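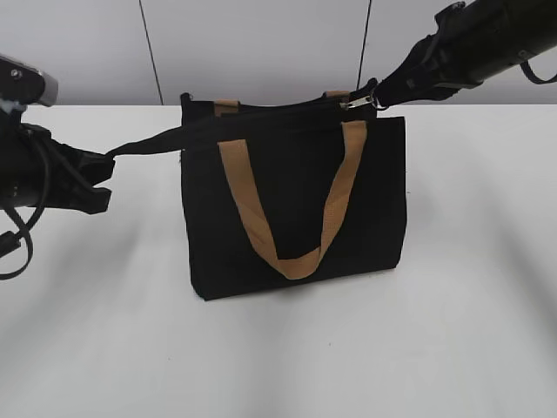

Fig. 1. Black tote bag held by both arms, fixed camera.

1. Aim
To compare the fixed camera with the wrist camera for placing a grip near a zip. 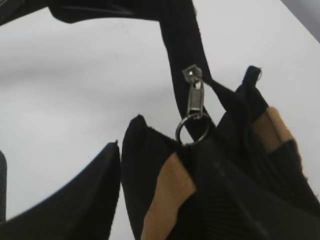

2. Method
One gripper took hold close to the zip pull – the other held the bag or its strap. The controller was the Nostar.
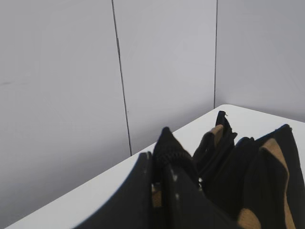

Chiharu Noguchi asked whether black fingers on black cloth would upset edge detection. We used the tan webbing as a reference.

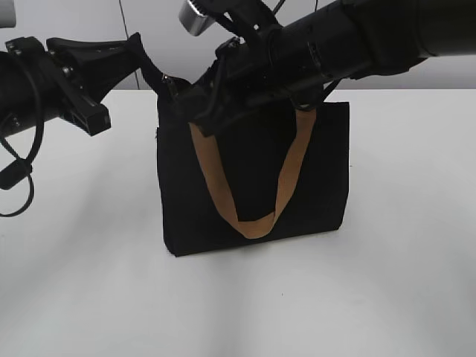 3. Further work
Repeat with the Ishida fingers.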